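Rédiger la notice d'un film à suspense pour un catalogue de vidéoclub
par Jadwiga Ostrowski

Mis à jour le 22 novembre 2024

J'écris les notices du catalogue Gonari depuis le mois de mars. Le français n'est pas ma première langue, et j'ai dû me faire une méthode assez stricte. Je la partage ici avec les personnes qui rejoignent la rédaction. Elle est valable surtout pour les films policiers et les films d'épouvante, où la difficulté est de raconter sans vendre l'assassin.

Avant de commencer
Il vous faut la copie du film, un carnet et la fiche technique envoyée par le distributeur. Regardez le film une fois en entier, sans prendre de notes. Pour « Zovetthorpe », qui dure 154 minutes, j'ai compté une soirée complète. Le lendemain, revoyez seulement la première demi-heure, le carnet ouvert.

1. Trouver la limite
Notez le moment où l'enquête change de direction pour la première fois. Votre résumé doit s'arrêter avant ce moment. Dans « Zovetthorpe », une restauratrice de tableaux reçoit par la poste la clé d'une maison qu'elle a vendue dix ans plus tôt. Elle y retourne, elle trouve le nouveau propriétaire mort dans l'escalier. Je m'arrête là. Le frère arrive à la minute suivante, et si on le nomme, le lecteur a déjà un suspect.

2. Écrire la première phrase
Elle contient un personnage, un lieu et un problème. Le verbe est au présent. Évitez « l'histoire raconte » et « on suit les aventures de ». Le nom de l'acteur va entre parenthèses, une seule fois, après le nom du personnage.

3. Donner le ton
Deux adjectifs suffisent pour tout le texte. Si le film est violent, dites-le simplement : « plusieurs meurtres montrés en détail ». Pravesh Shezi, qui relit mes notices, supprime toujours « haletant » et « glaçant » – il a raison, je les mettais partout.

4. Couper
La limite est de 200 mots. Mon premier texte sur « Zovetthorpe » avait 1051 mots, avec tout l'arbre généalogique de la famille Adams. J'ai retiré d'abord les dates, ensuite les personnages secondaires, enfin les comparaisons avec d'autres films. Relisez à voix haute après chaque coupe, car un « elle » peut se retrouver loin de la personne qu'il désigne.

5. Vérifier la fiche
Contrôlez l'orthographe des noms sur le générique de fin et pas sur la jaquette. La jaquette de l'édition Galluvance écrit « Matebula » pour la chef monteuse Naledi Mathebula. Indiquez la durée de la copie que vous avez vue, la langue, les sous-titres.

Si le titre français est différent du titre original, mettez les deux, l'original en second. Pour les films sans titre français, ne traduisez pas vous-même : demandez à Joaquín Ocampo, qui tient la liste des titres déjà employés dans nos anciens catalogues.
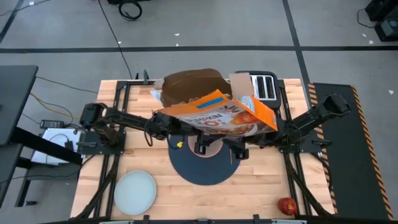 Boîte de céréales « PUMPKIN », sac en papier brun et grille-pain.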